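Kila House Inn — Operations Meeting Minutes
May 7, 2024 | Minutes taken by Hala Khalaf

Lina Qaisi opened the meeting in the breakfast room, as the meeting room had been sold to a paying guest.

1. Breakfast hours
The kitchen wants to close at 9:30. The guests want it to close at noon. Agreed on 10:00, with coffee left out until 11:00 and the waffle iron unplugged on the dot. 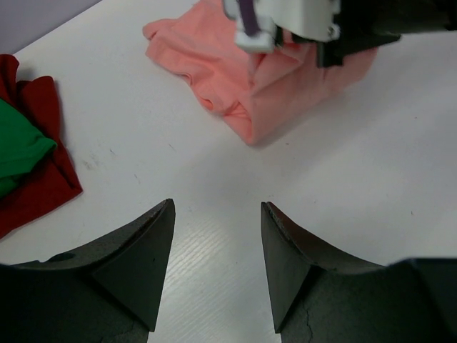
Lina will have new cards printed for the elevators. The old ones still promise an omelet station, last staffed in February.

2. Late checkout
The fee stays where it is. The front desk reports that guests are aware of the fee and consider it a suggestion. Desk staff may waive it once per stay — once meaning once.

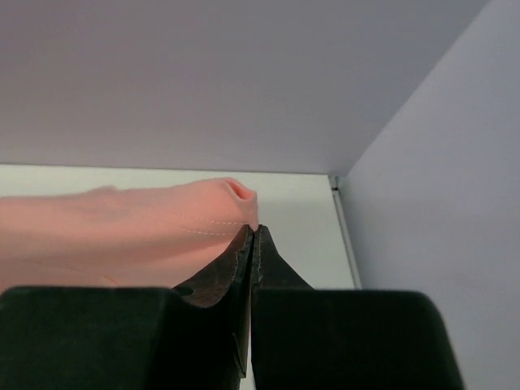 Does the late checkout rule cover the Wesolitz wedding party? It does, except for the bridal suite, where the contract gives them until 2:00 p.m.

The block is 125 room nights, with 170 people expected at the Friday-style brunch they insist on calling a "light bite." Hala will ask what that involves before the kitchen finds out on its own.

3. Parking
Utberg quoted $600 to repaint the lines in the back lot. Štefanec quoted more and included arrows. Lina feels we can live without arrows. Utberg approved, work to be done before the wedding.

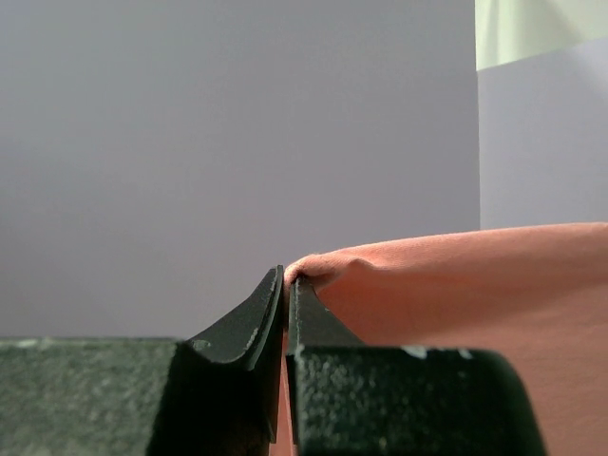 4. Other business
The lobby piano has been tuned for $200. Requests to have it locked after 10:00 p.m. arrived the same evening. Hala to find the key, or a locksmith.

Pet policy held over again. Meeting closed when the paying guest came in to ask for ice.

Questions about these minutes: see the front office | © 2024 Kila House Inn | Back to top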